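Grereck Help Desk
Ticket: Finger width value stays at 8 mm while gripper opens
Product: Were hand-held gripper, unit 017
Software: Fevex recorder, version 2
Site: Condville
Priority: Normal
Status: Solved

Opened by customer, 9:40

Good morning. We have a problem with one of our Were grippers, the unit with label 017. We use it for recording clothes folding in a bedroom, and since we changed the finger plates in November it gives a wrong value for the width between the fingers.

What happens: I start the recorder, I squeeze the handle, the fingers close and the value goes down as it should. Then I release the handle, the fingers open, but the value in Fevex stays at 8 mm. It stays like this for some seconds and then it jumps to the correct number. Sometimes it does not jump and I must stop the recording and start again. There is no error message. The light on the handle is green all the time.

We have recorded roughly 300 episodes with this unit after the change of the plates. When I ran the check script yesterday evening it rejected 94 of them, all with the reason "width constant while handle moving". Before the change we had almost no rejected episodes from this unit.

It is worse with thick cloth. With T-shirts I see it rarely. With trousers I see it often, mostly when the tips push into a fold and I try to take two layers together.
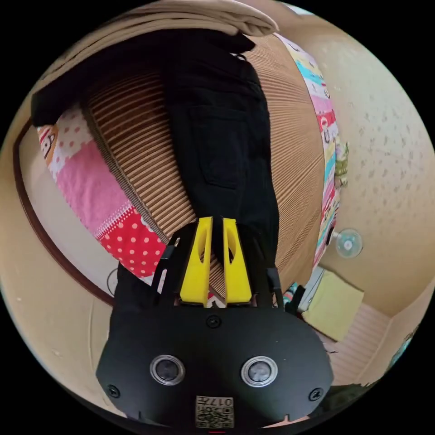 Unit 017 at work on the black trousers, finger tips in the fold.

What I have tried already:
Restart of the recorder and of the laptop. No change.
Other USB cable. No change.
Calibration of the width from the Fevex menu, with fingers fully closed and then fully open. It finishes with "OK", but the fault comes back in the same session.
Used our second gripper with the same laptop and the same cable. The second gripper is fine.

So I believe the fault is in the unit and not in the computer. Please tell me if I should send it back. I would prefer not to, because we have a plan for this room and only two grippers.

Support reply, 11:15

Thank you for the clear report. Please do not send the unit yet. Two questions first.

When the value is stuck, can you move the fingers by hand without the handle, and does the number change then? And when the finger plates were replaced, was the housing opened, or only the plates removed from the front?

Please also attach the raw log of one rejected episode. In Fevex it is under Session, Export, Sensor log. We do not need the video.

Customer, 13:05

I attach the log of one trousers episode and one T-shirt episode for comparison.

To your first question: when it is stuck I can move the fingers by hand and the number does not change. If I tap on the side of the housing with my finger, the number comes back at once. I repeated this several times and it was always the same.

To your second question: the housing was opened. My colleague who did the work wanted to clean inside because there was lint from a towel. He says he put everything back in the same order. I was not present.

One more thing I noticed today. If I hold the gripper with the tips down over the bed, the fault comes more often than if I hold it level. I am not sure if this is a real effect.

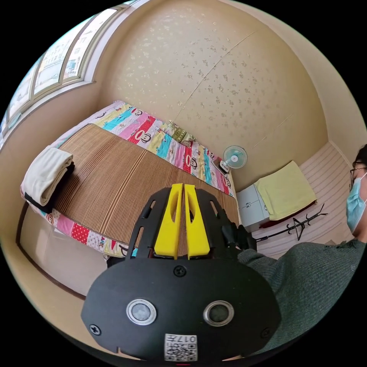 Can I keep recording with the gripper while the width value is not reliable?
Please stop recording with it until the sensor is fixed, as the missing width cannot be restored from the log afterwards.

Support reply, 15:30

We looked at both logs. In the trousers episode the sensor does not send a wrong number. It sends nothing, and the recorder repeats the last number it received. This is why you see no error and why the calibration says OK. Together with the tapping, it means very likely that the small plug of the width sensor is not fully seated inside the housing. When you press against thick cloth, the housing bends a little and the contact opens.

Please do the following:

1. Disconnect the USB cable from the gripper. Do not work inside while it has power.
2. Take out the housing screws and lift the front cover slowly. The sensor wire is short, so do not pull the cover away.
3. Find the white plug next to the finger linkage. Push it straight in until you feel a click.
4. Check that the wire lies in its channel and is not under the cover edge. If it is under the edge, it lifts the plug again when you close.
5. Remove any lint you see near the linkage with a dry brush. Please use no compressed air.
6. Close the cover. Tighten each screw a little at a time and not one of them completely first.
7. Connect, run the width calibration, then tap the housing while you watch the number.

Keep your hair, sleeves and gloves away from the linkage when you test with the cover off. The fingers have a spring and they can close quickly.

Customer, 17:20

I opened it. The plug was in only on one side and the wire was pressed flat under the cover edge, as you wrote. The insulation has a mark from the cover but I see no metal. I put the wire in the channel and closed it. After this I tapped on all sides and the number did not freeze. Then I folded the same trousers again many times with tips down, and the script accepted all episodes.

Is the mark on the wire a problem? And what should I do with the rejected episodes?

Support reply, 17:50

With the insulation closed you can continue. We will send you a spare sensor wire to Condville, please change it when it arrives. The rejected episodes must be recorded again.

For the developers: we opened a request that Fevex shows a warning when the width sensor is silent. At the moment the repeated value hides the fault.

Customer, next morning, 8:55

Wire is still good today. I agree to close the ticket.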